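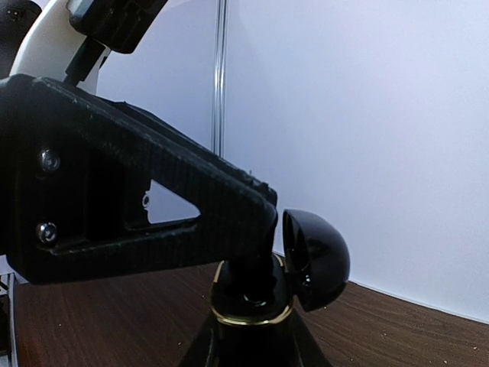 Getting a transcript of an old criminal trial when the court reporter has retired

Bülent Sönmez

I am writing a local history booklet and one chapter deals with the Edell trial, which was held in Grutcombe County in the 1980s. It was a racketeering and murder case and it went on for several weeks. The main witness was a former member of the same crew who had made a deal with prosecutors. The newspapers quoted a few lines of what he said on the stand, but they don't agree with each other, and in one place they have him saying opposite things about whether he had been promised a shorter sentence. I want to read what he said.

I went to the clerk's office on 19th September. The clerk let me see the case file, which has the indictment, motions, the jury instructions, the verdict form and a docket sheet. There is no transcript in it. She told me transcripts are made by the court reporter and that the reporter on this case retired a long time ago. She gave me the name of a reporting firm, Higuchi, that took over some of the old notes.

Higuchi says they may have the notes, but they would have to be typed up from scratch and they want a $900 deposit before anyone goes to look. They would not give me a total. They also said some notes from that period were destroyed and they can't tell me whether mine are among them until they look.

I have three things I'd like to know. Is it normal to pay a deposit just for a search? Is there any other place a transcript might be sitting? And can the testimony of a cooperating witness be sealed even though the trial was open to the public? The defendant was convicted and he is dead now, if that changes anything.

I'm not a lawyer and I'm not connected to the case. I would like to have this settled before February, when the booklet goes to the printer.

Plullum

Do not pay the deposit yet.

You said he was convicted. After a conviction in a case that size there was almost certainly an appeal, and if there was an appeal somebody had to order the transcript. The appeals court can't review a trial without a record. So the first thing to find out is whether one was filed. Go back to the docket sheet and look at the last page or two, after the sentence. You are looking for "notice of appeal" and then something like "record transmitted" or "transcript filed." If you see those, the typing was done years ago and you only need to find where the copy went.

The usual places, in the order I would try them:

The appeals court clerk. Ask for the case by the appeal number, which is a different number from the trial one. It should be written on the docket sheet next to the notice of appeal. If it isn't, they can search by the defendant's last name.

The state archives. Many appeals courts send their old paper files there after a set number of years. Archives staff are used to this kind of request and will often tell you by email how many boxes there are and whether the transcript is in them. You may have to go in and read it there, but reading is usually free and you can take notes.

The state law library. Some of them kept the printed briefs from appeals, with an appendix. The appendix won't be the whole trial, but lawyers put in the pages they were fighting over. In a case that turned on an insider's testimony, the parts about his deal are very likely to be in there.

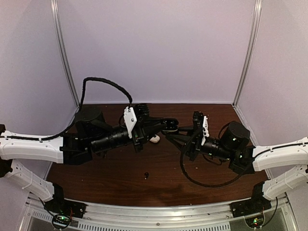
The defense lawyer's old office. This is a long shot, but firms sometimes hang on to files from their big cases. They might not be free to show you the file itself. The transcript is a different matter if it was part of the public record, so ask for that and nothing else.

I did this for a robbery trial in another county. The clerk told me there was no transcript, and as far as her file went she was right. The archives had all of it, 1,694 pages in bound volumes. I paid for copies of 100 pages and read the rest at a table there over two days.

On sealing: testimony given in open court is normally public and stays public. What might be sealed is other material around it, such as the witness's presentence report, a letter from prosecutors to his judge, or the parts of the record where lawyers talked to the judge without the jury - those are called sidebars. If pages are sealed there should be an order saying so on the docket. Grand jury testimony is separate and you most likely won't get that.

Also ask for the witness's own case file. If he pleaded guilty under a deal, the plea agreement may be in his file under his name, and that could answer your question about the sentence faster than the trial would.

marlowe_k

Reporters charge by the page and a new one costs a lot more than a copy of one that already exists. A trial of several weeks can run past 2,000 pages, so $900 would only be the start. Try the newspaper too, they might still have the reporter's notebook.

oldcourthouse

Agree with Plullum about the appeal. As for the deposit, it's common when the notes have to be typed, less so for a search alone. Write to Higuchi and ask these things before you send money: what part is refunded if the notes are gone, what the page rate is, and whether you can order one witness only. You don't need jury selection or the medical examiner. One witness, direct and cross, might be a couple of days of testimony. Give them the dates he was on the stand, which you can get from the newspapers. Get the reply in writing.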